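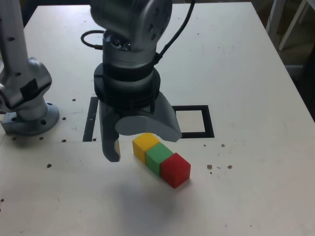

Wilero Weekly Medicine Organizer with Interaction Diary

Category: Pharmacy Supplies / Medicine Adherence
Reading time: 3 minutes

Wilero is a medicine organizer for people who take several drugs at different hours, and for the clinics who help them. It has a removable tray for each day, and every tray is divided into morning, noon, evening and bedtime. Together with the trays you receive a paper diary, where the patient writes the time of each dose and anything unusual that was felt after it.

We made the diary because of long treatments. A person who takes tablets against tuberculosis, or against HIV, often receives later also something for the stomach, a vitamin with iron or a medicine for sleep. Some of these should not be swallowed in the same hour. The pharmacist marks such pairs on the first page of the diary, and the patient puts them in separate compartments.

What is in the box

Day trays with sliding lids, in a carrying case
Interaction diary, 34 pages, spiral bound
Sheet of stickers for "with food", "empty stomach" and "keep apart"
One card for the wallet, to write the list of current medicines

The lids open with the thumb and need little force. For patients with weak hands we recommend the Potus lid set, which has a higher edge to push. It is ordered separately and fits all Wilero trays made since the second version.

Please do not put in the trays any tablets that must stay in the original package, for example those which are sensitive to moisture. If you are not sure, ask at your pharmacy before filling. The organizer has no lock and must be kept away from children.

Cleaning

Wash the trays by hand with mild soap and let them dry fully before you fill them again – one night is usually enough. The dishwasher bends the lids. The stickers can be removed with warm water.

For clinics

Clinics may order in cartons of 8 sets. The Rozīte edition has the same trays but larger print in the diary, and it can be mixed in one carton with the standard edition. Last year we delivered 3,767 sets, most of them to outpatient clinics. Diary refills are sold in packs of three and are sent with the next carton if you wish to save on shipping.

The next printing of the diary is planned for November. It will have more space for weekly regimens, as many nurses asked us. Corrections to the text may be sent to Žydrūnas Kļaviņa, product editor, until the printing starts.

The diary does not replace the advice of a doctor. Do not stop or change any medicine because of what you wrote in it – show it first at your clinic.

Tags: pill organizers, drug interactions, clinic orders

Contact us | © Bekisico Medical Supplies | Back to top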